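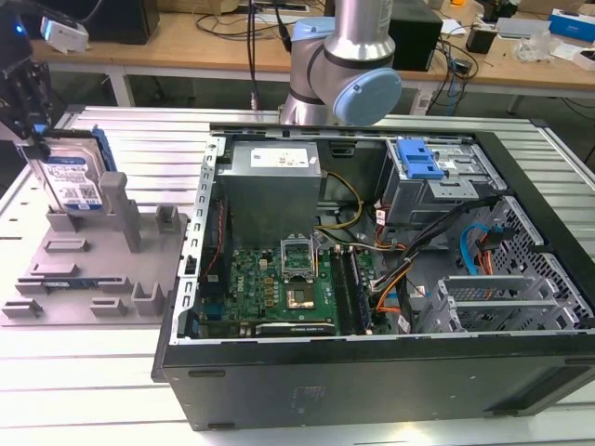 How to Wipe and Prepare an Old Office Desktop for Donation

Updated July 12, 2024, by Pornthip Panyasiri

Old desktop computers pile up in closets. Most of them still have years of light use left, and schools, shelters and small nonprofits will take them if they arrive clean, wiped and labeled. These steps cover a typical Windows tower with one hard drive. Laptops are handled differently and have their own page.

Plan on an afternoon for one machine. Very little of that is work. The wipe runs by itself and you can leave it alone.

What you need

The computer, its power cord, and a monitor, keyboard and mouse
A USB stick, 8 GB or larger, with nothing on it you want to keep
An external drive for backup
A Phillips screwdriver
Canned air and a soft brush
Masking tape and a marker

Step 1. Ask the recipient first

Call or email before you do anything else. Some groups accept any working tower. Others want a certain age or a certain amount of memory, and a few only take machines with the drive removed. The Plulbridge reuse center, where I drop mine off, takes towers but no tube monitors and no printers. It also wants the power cord taped to the case.

Ask whether they issue a receipt. If the computer belongs to a business, the bookkeeper will want one.

Step 2. Back up your files

Plug in the external drive and copy over Documents, Pictures, Desktop and Downloads. Then look in the places people forget: the browser bookmarks, the mail folder if you used a desktop mail program, and any accounting software that keeps its data in its own directory.

Check the copy before you trust it. Right-click the original folder, choose Properties and write down the number of files. Do the same on the external drive. The last tower I did had 3,746 files in Documents and only 2,940 on the backup. The copy had stopped at a file with a very long name and I had clicked past the message. I renamed the file, ran the copy again and the numbers matched.

Open a few files from the backup on another computer. Pick a photo, a spreadsheet and a PDF.

Step 3. Sign out and deactivate

Sign out of your email, cloud storage and browser accounts. If you have paid software that limits how many computers can use it, deactivate it now from inside the program. Once the drive is wiped, getting that license back usually means a phone call.

Unpair any Bluetooth devices you are keeping.

Step 4. Clean the inside

Shut down, unplug the cord and hold the power button in for a few seconds. Lay the tower on its side on a table and take off the side panel. Some panels have a latch, some have two screws at the back.

Touch bare metal on the case before you reach in. Use short bursts of canned air, and hold the fan blades still with a finger while you blow them out. Brush dust off the vents. Do not use a household vacuum – it can build up static.

Leave the processor and its cooler alone unless you have fresh thermal paste on hand. Check that the memory sticks are fully seated, then close the case. Do this part outdoors or in a garage if you can.

Step 5. Wipe the drive

For a regular spinning hard drive, a single full overwrite is enough for home and small office use. Put a disk-wiping tool on the USB stick from another computer, start the tower from the stick and select the internal drive. Read the drive name twice. Unplug the external backup drive before you start, so there is no chance of picking the wrong one.

A large drive can take up to 50 hours on an old machine. Turn off anything that might cut the power in that time.

For a solid-state drive, do not overwrite. Use the secure erase command in the drive maker's utility or in the BIOS setup menu. It takes a few minutes.

If the drive will not wipe or reports errors, remove it and donate the tower without it. Take the drive to a shredding service.

Step 6. Reinstall or leave blank

Ask the recipient which they prefer. Many would rather load their own system. If they want one installed, do a clean install and stop at the first setup screen, before it asks for a name.

Step 7. Label it

Put a strip of masking tape on top of the case and write:

Processor and memory
Drive size, or NO DRIVE
WIPED, with the date
Anything that does not work, such as a dead USB port

Tape the cord to the side. Save the receipt with your tax papers, along with the serial number from the back of the case.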